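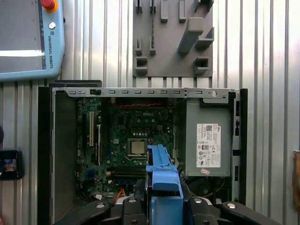 Dell desktop chassis with the side cover off, tool holder on the wall behind it.

Workshop Tips: Stripping and Refitting a Desktop Tower
Posted by Szu-yu Chow

These notes cover opening a standard desktop tower on the bench, taking out the parts that usually get swapped, and putting it back together. They assume a Phillips No. 2 driver, an anti-static wrist strap and a clear surface longer than the case is tall.

Before opening

Shut the machine down, switch off the supply at the back if it has a switch, and pull the cord. Hold the power button for a few seconds to drain what is left in the capacitors. Disconnect everything else, including the network cable, which tends to get forgotten until the case is halfway across the bench.

Lay the tower on its side with the removable panel up. Most office machines have the removable panel on the left as you face the front. If the latch doesn't move, look for a lock tab or a screw at the rear edge before using force.

Bench and tool storage

Hang bits and drivers on the wall behind the work, within reach but never over the open case. A flat plate with pegs does the job. A bit dropped from a shelf onto a motherboard can chip a surface part, and the damage is hard to find later.

A slatted aluminum table is stiff and easy to clamp to, but small screws find the gaps. Put a tray next to the case and use it for every fastener. Deep square cups are better than flat dishes; they don't spill when the table is bumped. I use Plukside bin inserts. Any divided tray will do if the compartments are labeled by where the screws came from. Drive screws and case screws often have different threads, and the wrong one will start easily and then strip.
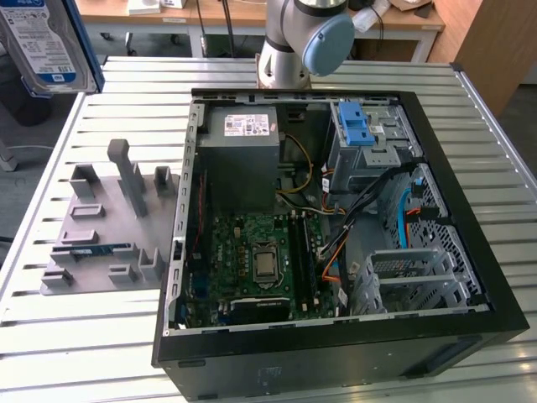
Take a photo of the cable routing with your phone before unplugging anything. Then work in this order:

1. Data cables to the drives. Press the metal clip, if there is one, and pull by the plug.
2. Drive power.
3. Expansion cards. Release the retainer at the slot covers first, then the catch at the end of the slot.
4. Memory. Open the clips at the ends and lift the module straight up.
5. Board power, only if the supply or the board is coming out.

Tsehay Birhane does the cards before the cables. That works in a roomy case, but in a compact one the cables will catch on the card edge.

Cables

Long power leads loop down from the supply and take up more space than anything else inside. Fold spare leads back against the supply and hold them with a hook-and-loop tie. Avoid plastic zip ties here — cutting one off later puts a blade next to live wiring insulation. Keep data cables out of any sharp bend, and keep everything clear of the processor fan when it goes back on.

Thin front-panel wires should run along the case wall. Left slack across the board, they get pinched under the cover.

Dust

Use short bursts of air with the can upright. Hold fan blades still with a finger. Perforated drive bays collect lint on the side facing the intake, so brush them from that side. Don't use a household vacuum inside the case; the nozzle builds up static.

Thermal paste

Each time the heat sink comes off, the old paste has to be cleaned away from both surfaces with isopropyl alcohol and a lint-free wipe. Apply a small dot at the center of the processor. Leave the processor in its socket with the retention bracket closed while cleaning.

Refitting

Reverse the order. Memory needs firm, even pressure at both ends until the clips close on their own. Start all screws by hand, turning backward until the thread drops, then forward. Leave the side cover off for the first power-on, confirm that the fans turn, then shut down, unplug and close up.

If the machine won't start, reseat the memory first. In my shop log that has cleared over 450 no-start faults. Next check the board power plug, which can look seated when the catch hasn't engaged.
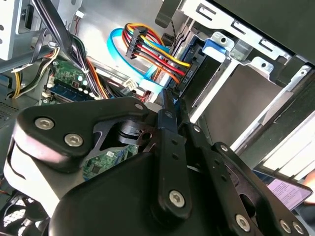

Inside the case: cable bundle at upper left, blue memory module in its slot.

Filed under: Workshop, Computers, Small Parts Storage
Last updated Wednesday, February 9, 2022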